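12/4/18, bench book, Rarasbridge rent rolls

Started 8:40. Picked up where I stopped on the Grotden manor roll, membrane 3. Lamp moved to the left side of the bench. The right side throws a shadow off the fold and I lost half of Friday to that.

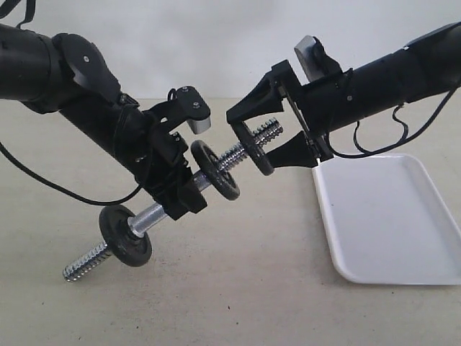
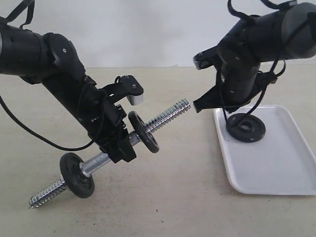
Membrane 3 is the list of free tenants and what they owed. The hand changes partway down. The first clerk writes a tall s and closes his d with a loop. The second one doesn't loop anything and he abbreviates more, so the lines get shorter and I get slower. I marked the change in the transcript with a double slash. Please nobody tidy those out.

Entries are mostly in the usual form: name, holding, rent in pence, then works owed. Works are boon days at harvest, carting, and one case of mending the mill pond bank. The mill man pays no rent at all that I can find. Either it was on the torn corner or he held the place by service only. I've left it blank with a query.

The word I had down as "averagium" in September is right. I checked it against the other carting entries and the contraction mark matches. So the tenants at the north end did owe carrying service, and my note from September saying they didn't needs to be struck. I've struck it in the paper copy. The typed copy still has the old version.

Trouble with the acreage. The roll gives the total for land in villein hands as 458 acres. Adding up the separate holdings I get 436, which leaves me 22 short. Things it could be:

- a holding lost in the tear at the foot of membrane 2
- a clerk's slip in the total
- the half virgates. I have been taking a virgate as the same size all over the manor and it may not have been. If the ones by the river ran larger, that would close some of the gap.

I went back over my own adding twice and it's good. I don't want to force it. The later survey from Cerkley gives virgate sizes for that manor and the same family held both, so that is the next place to look. It's a generation later, after a good deal of land had changed hands, so I would only use it as a hint.

Lunch. Humidity in the store read fine before and after.

Afternoon on the heriots. Each time a villein died the lord took the best beast, and the roll lists them at the end under their own heading. Mostly oxen, a few cows, one mare. Two widows are let off "because poor" and one of them turns up on the next line paying a fine to keep the holding anyway. I read that line several times and I'm sure of it. Worth a footnote, and it is the sort of thing to put in the school handout, where at present we say flatly that serfs owned nothing. They had animals and pots and some of them had enough coin to pay a fine. What they had was the lord's in law, but that isn't how it worked from day to day on this manor.

Babita Upadhyay came by at three with her reading of the seal fragment. She takes the device as a bird, I had it as a leaf. Under the raking light there is a line that could be a leg. We've written "bird (?)" and both signed it. She also thinks the knight's fee entry on the dorse is in the second clerk's hand. I agree about the ink but the letter forms look like the first man to me. Left open. She is going to trace the capitals from both and lay them over each other.

On the knight's fee itself: the tenant owes half a knight, meaning in practice he paid money toward one. It says so outright here, with the sum, and the sum has been scraped and written over. The older figure can't be read in ordinary light. Put in a request for the UV lamp.

Workneh transcription sheets: down to the last pad. The ruled ones, please. The plain ones make it hard to keep line numbers straight.

To do
Fix carting note in typed copy
Cerkley survey, virgate sizes
Count lines in the torn corner against the facing membrane, to see whether a whole entry would fit
UV on the dorse
Ask whether the mill shows up in the court rolls under another name

Membrane 3 back in its folder at 4:50, folder in the flat box, box on the second shelf. Membrane 4 is stiff along the top and hasn't been opened out yet. It needs to rest under weights before anyone reads from it.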